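Binoro releases appliance-door results from Lorport test site

Binoro has published the first results from its appliance-door study, a test of whether a two-arm robot can learn to open and close household equipment from demonstrations alone. The work was carried out at the company's Lorport site with a policy called Araya, which takes camera images and joint positions as input and outputs arm motion directly. No geometric model of the appliance is supplied.

Araya was trained on 3,000 demonstrations recorded by operators. Of these, 2,000 cover opening the door of a countertop microwave oven and 1,000 cover closing it. Both sets include corrections, in which the operator deliberately lets the arm drift off line and then recovers. Binoro says the closing set could be smaller due to the shorter path and the wider range of acceptable contact points on the door.

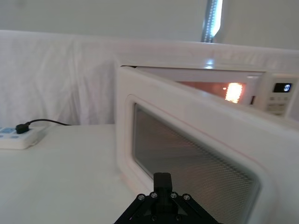
Most failures in earlier versions came from the wrist view. Once the arm is close to a door, the panel takes up a large share of the image and the hinge side is hard to locate. The previous release dealt with this by backing the arm away and looking again, which added time to every attempt. Araya keeps a short history of both head and wrist images and continues the motion without the pause. The history length was set at 8 images per camera after longer settings gave no measurable gain and slowed the control loop.

Force limits are handled separately. A low-level controller caps the push on the door and stops the arm if the cap is exceeded, whatever the policy requests. The cap was left unchanged between training and evaluation. 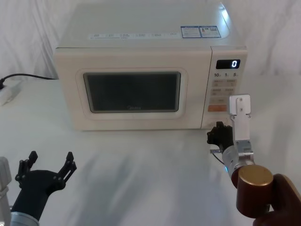
Press-to-open latches remain the harder part of the task. The release must be pushed at the right spot and with enough travel, and a near miss can land on a keypad. On the test microwave, a Midea countertop model, the control panel is a narrow strip to the right of the door, with rows of small buttons and a wider orange one lower down. The policy is scored on the door only, but a keypad press is logged as an error even when the door later opens. Binoro lists this as the most common remaining fault.

The evaluation used a single appliance against a plain white background, and the report makes no claim about performance in furnished kitchens. Lighting was also held constant. A second round with patterned backgrounds and moved light sources is planned at the company's Geltudport laboratory, with recording due to begin in December.

The control code and the error log format will be released with the second set of results. The demonstrations themselves are available on request to research groups under a noncommercial license.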